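Laundry robots draw a crowd at Tandholm open day
March 2025

Pieter Lekota had a table, a pile of clothes and a patient audience when Tandholm opened its workshop to the public. By the end of the day 487 people had come through the door, well up on the 500 cups of coffee the company had ordered for its last two open days combined, if the empty urns were anything to go by.

The robotics firm, which has had its offices in Gundia for three years, put most of its effort into a single demonstration. Robot arms working at a white table handled ordinary clothes and cloths, the sort of thing that comes out of a household dryer, while staff stood by to answer questions. Sessions ran for 40 minutes, with 12 places in each so that everyone could get close enough to see.

"People expect a car factory," Mr Lekota said. "They come in and it's the washing. Then they stay longer than they planned to, because they all know how to do this job and they want to see how the machine goes about it."

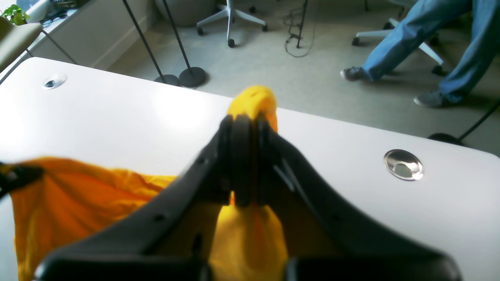 Picking up cloth is a harder job for a machine than picking up a box, Mr Lekota told each group. A box keeps its shape when it is lifted. With a piece of fabric, the shape changes as soon as the fingers close, and the software has to work out what it is holding all over again. The yellow cloth was a good case: pinched between two black fingers, it bunched up at the top and hung in a fold below, with the rest of it still spread over the table in wrinkles. Visitors were invited to try the same thing with two fingers of one hand and their eyes half shut. Most found it slower going than they had thought.

The demonstration is part of a project called Zenano, which Tandholm runs with Kekana, a commercial laundry on the other side of town. Kekana washes linen and uniforms for aged care homes and small hotels, and its staff still do nearly all of the sorting by hand.

Mpho Naidoo manages the laundry's day shift and spent the afternoon answering questions beside the demonstration area. She said the company was not looking to replace anyone. Sorting is the job most people ask to be moved off, she said, and it is the one the laundry has the most trouble filling.

"You're on your feet and you're pulling wet things apart for hours," she said. "If a machine can take the worst of that, I've got plenty of other work for people to do."

She was less sure about the timing. Zenano has been working with dry items only, and one at a time. A load at Kekana arrives damp and knotted together in a cage trolley. Ms Naidoo said she had told the engineers she would believe it when she saw it done with fitted sheets. 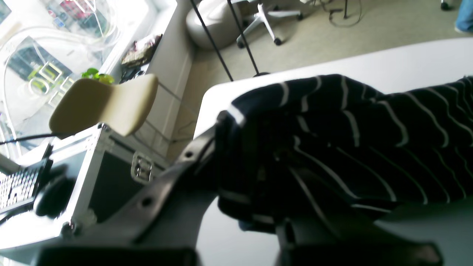 A striped sweater on the demonstration table at Tandholm's open day in Gundia.

Knitwear got the most questions from the floor. Several visitors wanted to know if the grippers would snag or stretch a favourite jumper, and one man offered his own as a test. The offer was declined.

Karabo Botha, who looks after the grippers, said the fingers were designed in-house and had been through many versions. Early ones held on well but left marks in soft fabrics. Later ones were gentler and dropped things. She keeps a shelf of the old sets in her office and passed a few of them around so that people could feel the difference in weight.

Getting hold of a garment is only the start, she said. The next step is finding an edge or a corner, and with a sweater in a heap that can mean picking it up and putting it down again several times. Stripes can help the software, as they show which way the fabric is running. They can also fool it, when a fold puts two sets of stripes side by side and they look like one.

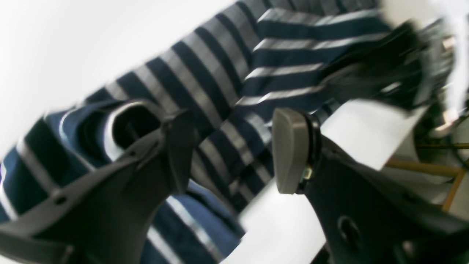 Ms Botha said her team keeps a record of every attempt, including the ones that go wrong, and that the failed ones are often more useful. A clean pick tells them little they did not already know. A sleeve that slips out halfway through gives them something to work on the next morning.

Not everyone was won over. Kathleen Ó Gríofa, a retired machinist who came with her two grandchildren, said she could have folded a week's washing in the time she had been standing there. She did allow that she would not have wanted to do it all day.

"It's clever, I'll give them that," she said. "The kids loved it. I'd want to see it do a doona cover."

Her grandchildren were more taken with the activity table near the entrance, where younger visitors could use kitchen tongs to sort socks into colours. Staff had to go out for more socks before lunch.

Entry was free and the workshop was open from mid-morning until late afternoon. Parking was the main complaint. The street outside has few spaces and a good number of visitors ended up leaving their cars at the oval and walking back. Tandholm said it would look at running a shuttle next time.

Ayanda Mahlangu organised the day and said the company had put it off twice before settling on a date. She had expected mostly students and people from the trade. Instead there were families, a group from a local sewing circle and quite a few people who said they had seen the sign and wandered in.
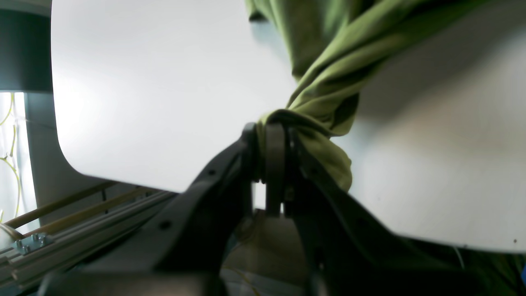
A gripper holds a bunched length of olive-green fabric during the demonstration.

Some of the suggestions left in the comments box will be passed on to the engineers, Ms Mahlangu said. Hospital gowns came up more than once, as did tea towels and school uniforms. One card asked only for a machine that could match socks.

A second open day is planned for June, when Kekana will also let small groups through its sorting room. Places for the laundry visit will be limited and visitors will need to wear closed shoes. Bookings for both will be taken at the Tandholm front desk - the company is not taking names by phone.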